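Planport Classroom Arm Kit with Kitchen Task Set

Home > Clubs and Competitions > Arm Kits > Planport

Product code 3359
Availability: in stock, dispatched in 11 working days
School price on application. Club price also on application, and usually lower, as clubs ask more nicely.

Overview

The Planport is a bench-mounted robotic arm with a two-way gripper for school clubs, sixth-form projects and the Lekota Challenge. It picks things up. It puts them down again, often where you wanted. In between lies most of a term's work, and the kit is arranged so that students get to do that work themselves and the teacher is left holding the clipboard.

We have been selling arm kits to schools long enough to know what happens to them. They come out of the box, they stack three foam cubes for an open evening, and they go into the cupboard above the glue guns until somebody leaves. The Kitchen Task Set came about as a cure for foam cubes. Foam cubes are the same size on every side, weigh nothing and forgive everything. A mug has a handle. A bowl has something in it. A plate is a miserable thing to pick up if you have two fingers and no wrist to speak of, and Year 10 will find this out in the first lesson and talk of little else.

The arm is supplied with a lead-through handle, so that a student can move a second, unpowered arm by hand while the Planport copies it. Every attempt can be recorded, played back, trimmed and used for training a simple model on the club laptop. Groups who would sooner write their own motion code can ignore all of that and do so. We have seen both approaches win and we have seen both approaches throw a spoon.

What clubs do with it

The usual first project is the mug. Students are asked to get the gripper to a mug, take hold of it and set it down on a marked spot. There are two sensible ways to do this: by the handle, or by putting the fingers into the opening and gripping the wall. The handle looks easier and is responsible for most of the bad language. Going in from above needs a good height estimate and a bit of nerve, and it also depends less on which way round the mug happens to be facing.

After the mug come mixed counters, where the wanted object sits among several unwanted ones. A plate lying close by changes the approach. So does a tall cup standing directly behind. Students who programmed a lovely straight line in week two discover in week five that the line now passes through the crockery.

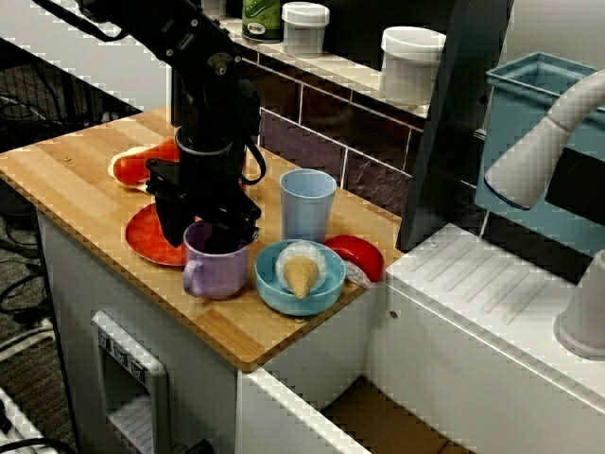

How many students can sensibly share one kit?

Four is comfortable: one on the lead-through arm, one on the laptop, one resetting the counter and one writing down what happened. With six you will have two people discussing lunch, so larger clubs should look at the twin pack or run two shifts.

The resetting job deserves a word, as it is the one everyone tries to dodge. Objects must go back in roughly the same places for a fair trial and in properly different places for a useful training set, and the student doing it has to know which of the two is wanted today. Rotate the role. A club that always gives it to the youngest member will end up with a very tidy data set in which the bowl never moves, and a model that has learned exactly one kitchen.

In the box

Planport arm, assembled and tested
Gripper with two spare sets of finger pads
Unpowered lead-through arm
Bench clamps, pair
Power supply with UK plug
Emergency stop on a long lead
USB cable, plus the second USB cable you will need when the first one goes home in someone's blazer
Kitchen Task Set: mixed play crockery and play food (contents and colours vary by batch)
Printed task cards
Teacher's notes, 41 pages, of which the first six are the ones to read

The laptop, the bench and the play kitchen unit are not included. Almost any toy kitchen with a flat worktop will serve. Ask the parents' newsletter for one before you pay for one. The country's lofts are full of them.

Specification

Mounting: clamp or bolt, to any rigid surface
Maximum load at full reach: 500 g
Gripper: parallel, position feedback, adjustable closing force
Control: lead-through, block editor or Python
Recording: joint positions, gripper state and up to two webcams (webcams sold separately)
Software: runs from a USB stick where the school network will not allow anything to be installed, meaning everywhere
Recommended age: 13 and over, supervised

A note on the load figure. It is measured at full stretch with a well-behaved weight. A mug held by one side of its rim is not a well-behaved weight. Start with play crockery, move on to enamel, and leave the head's china out of it.

Setting up

Clamp the arm before you plug it in. Put the stop button where the supervising adult can reach it without leaning over the worktop. Tie the cables back along the bench and leave slack at each joint, then move the arm by hand through its whole reach and watch what the cables do. If they go tight anywhere, they will go tight there during the demonstration.

Run the homing routine. The arm will straighten up, turn both ways and settle. It makes a noise like a stapler being sorry. This is normal.

Allow one full session for setting up and calibration. The teacher's notes say forty minutes, but the notes were written by people who had done it before.

Use in the Lekota Challenge

The Planport meets the current rules for the school section of the Lekota Challenge, table-top class. Teams may use the arm as supplied or change the finger pads. Home-made pads are permitted and encouraged. Past entries have used bicycle inner tube, rubber glove and the non-slip mat from under a rug, and the rubber glove did better than anyone on our side of the counter had predicted.

Teams should note that judges lay out the worktop on the day. Objects may be lying on their sides. Practise with things lying on their sides. A toy cone in a bowl is a perfectly legal target and a thoroughly unpleasant one, as the bowl comes up with it more often than you would think.

Entries for the next round open in September. Kits ordered over the summer will be held and delivered for the start of term if you tell us so in the order notes.

From a club

"We bought one kit and the Kitchen Task Set for our after-school group. I had planned a gentle build-up over several weeks. They skipped to the plate straight away, failed at the plate for a month, and now know more about friction than I managed to teach them in two years of lessons. The finger pads wear out faster than the page led me to expect, so order extra. The software is plain but it does not crash, and I would take that over pretty."
Donnie Jardine, club leader, Pluvidton Academy
Review left 2/17/21

We have since added a second set of spare pads to the box. The page has been corrected as well.

Spares and extras

Finger pads, pack of four sets
Lead-through arm handle, replacement
Zamham webcam bracket, clamps to shelf or bench edge
Extra play crockery, assorted
Carry case with foam insert (finally, a good use for the foam)
Twin pack upgrade, second arm and second power supply

Warranty and repairs

Two years on the arm, one year on the gripper, nothing at all on the crockery. Motors are replaced free of charge within the warranty unless the arm has been used to lift a member of staff's bag, in which case please say so on the form. We can tell from the gears.

Repairs are normally done at our workshop. Keep the outer carton and the shaped inserts. An arm returned in a bin liner will be repaired, but it goes to the back of the queue.

Ordering

Schools may order by purchase order or card. Please include the name of the club leader as well as the finance office, so that the parcel reaches the person who knows what it is. Returns are accepted within 30 days if the seals on the gripper box are unbroken.

Related products: Planport Twin Pack, Zamham webcam bracket, Lekota practice mat, spare finger pads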